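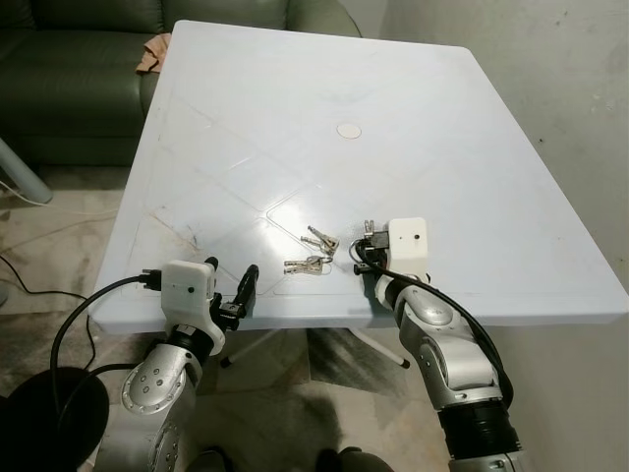
The Case for the Cleared Table

Opinion

Institutions that manage shared buildings devote considerable attention to doors and very little to the surfaces near them. At Munduto, a residential and community building with 46 apartments and a common lounge on the ground floor, the management office spends a surprising share of its week on keys. Residents leave them, visitors borrow them, contractors return them late in the day to whichever place looks official. The place that looks official is usually a table.

It is the position of this essay that a table in a shared room should be cleared at the end of every use, and that keys in particular should never be left to rest on one. The proposal is modest. It has nevertheless met with resistance in every building where the author has raised it, and the resistance deserves a considered answer.

The principal objection is one of convenience. A bunch of keys on a table is easily found. The person who put it there remembers doing so, and the next person sees it on entering the room. Hooks and key cabinets require a walk, a label and a habit. At the Kolldale building, where the office sits 50 yards from the lounge, residents argued that the walk alone would defeat any rule. Their argument had force until the winter in which 3 sets went missing between one Monday and the next, after which the locks on the storage level were replaced at the expense of all.

A second objection is that two bunches of plain silver-colored keys reveal nothing to a stranger. There is some truth in this. A key without a tag does not announce its door. Within a building, however, few people are strangers, and the doors that might fit are all close at hand. The absence of a tag also makes the honest finder's task harder. The Kolldale office once held 182 unclaimed keys in a drawer, most of them untagged, and could return very few.

The Table Itself

Something should be said in defense of inexpensive furniture. Many common rooms are furnished with square plastic tables of the patio kind, with a capped umbrella hole in the middle that will never receive an umbrella indoors. They are light, they can be carried by one person, and they wipe down well. They are also treated with less respect than they merit. A scuffed top invites further scuffs, and a brownish smudge that stays through one weekend is commonly taken as permission for the next.

The author does not recommend replacement. The Montoya residence purchased new tables for its lounge and found within a season that they had acquired the same marks and the same deposits of small property. A pale top shows dirt plainly, and this should be counted among its merits. Warm water, a little dish soap and a soft cloth are sufficient for routine care. Molded ridges need a brush with soft bristles, worked along the line of the pattern.

Small items present a separate difficulty. Keys are at least recognized as valuable. Bits of wire, twist ties, spare screws and the caps of pens are recognized as nothing in particular, and they remain for weeks on the ground that they may belong to someone. A pale table with a dark green leather sofa behind it can make a perfectly dignified sitting area, and a few scraps of tan tie are enough to give it the look of a workbench.

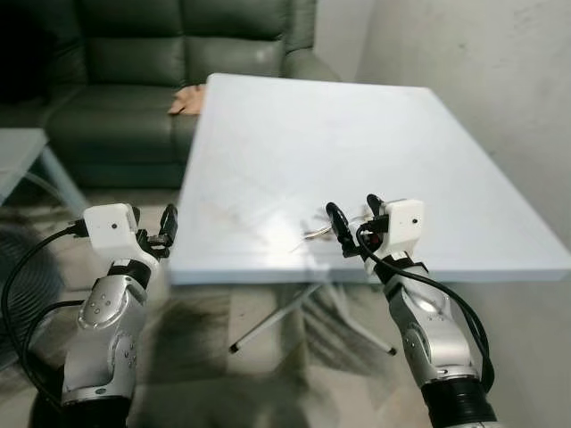
What a Reasonable Rule Would Require

The rule adopted by the Dravix housing office may serve as a model. It is posted in the lounge in two sentences. Property found on a table after nine in the evening is taken to the office and entered in the book. Items of no evident value are kept for a week in a shallow tray and then discarded.

Keys receive stricter treatment. They are logged on the same evening, placed in a numbered envelope and released only to a person who can describe the ring, the number of keys on it and at least one door. The office issues a plain tag with each new set, bearing a number and no address.

Such a rule imposes a duty on management as well as on residents. An office that asks people to hand in keys must be open when they wish to do so, or must provide a locked drop box beside the door. An office that asks for clean tables must leave a cloth within reach. Where these provisions are lacking, a notice on the wall will be ignored, and the residents who ignore it will have a fair complaint.

Munduto will consider its own version of the rule in November. The author urges its adoption, with the drop box installed first.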